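Hellstead releases Bokonska 500 modular shelving range for small pantries and shared kitchens

DRIDAU, 2024-10-01: Hellstead Joinery has released the Bokonska 500, a modular storage range for domestic pantries, rental kitchens and small staff rooms. The range replaces the Oral series, which went out of production in June. Orders are open through the company's Dridau showroom and through existing trade accounts.

The Bokonska 500 takes its name from the nominal internal width of the base module, which is 500 mm. Overall depth is 300 mm across the range. Modules can be fixed side by side using concealed connector bolts supplied with each unit, and the tallest configuration stands 2275 mm from finished floor level to the upper face of the top panel. Installers should allow clearance above this height for tilting the assembled carcass into position. Where clearance is not available, the unit can be assembled upright in place.

Carcass panels arrive pre-drilled for shelf supports at 32 mm centres. Shelf boards are reversible and may be repositioned without removing the back panel. The back is housed in a groove on all four sides, a change from the Oral series, in which it was pinned to the rear edge. Hellstead made the change after reviewing warranty returns on the earlier product, where the most common fault was movement of the back panel following relocation of a loaded unit. 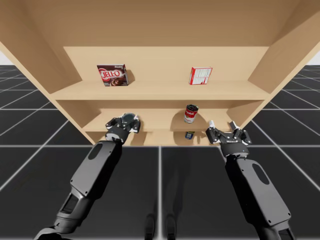 Computer rendering: open-front cabinet in a pale wood finish, with a JELL-O carton on the upper shelf.

Each adjustable shelf is rated for an evenly distributed load of 25 kg. The rating applies only where all four supports are fitted and the unit is secured to a wall stud or masonry with the bracket provided. Heavier items, including bulk flour, tinned goods by the carton and small appliances, should be stored on the fixed base. Point loads at mid-span are not covered by the rating.

Edges are sealed at the factory on all faces, including those concealed after assembly. The finish is water-based and may be cleaned with a damp cloth and mild detergent. Solvent cleaners and abrasive pads will dull the surface and void the finish warranty. Touch-up kits in matching colour can be ordered as part number 2222.

Doors are not offered at launch. Hinge positions are marked on the inside face of each side panel so that doors can be retrofitted, and a door set is scheduled for the second production run. Customers who order open-front modules now will not need to replace any carcass components.

Units ship flat in recyclable cardboard with no polystyrene. Assembly requires a Phillips screwdriver, a rubber mallet and a 4 mm hex key, of which only the hex key is included. Two people are recommended for any configuration taller than the base module.

Existing Oral series owners should note that Bokonska shelf supports are not interchangeable with the earlier type. Replacement supports and connector bolts for the Oral series will remain available while stock lasts.

Technical data sheets, installation drawings and colour samples are available on request from the Dridau showroom. Trade enquiries should quote the account number and the required module count.

ENDS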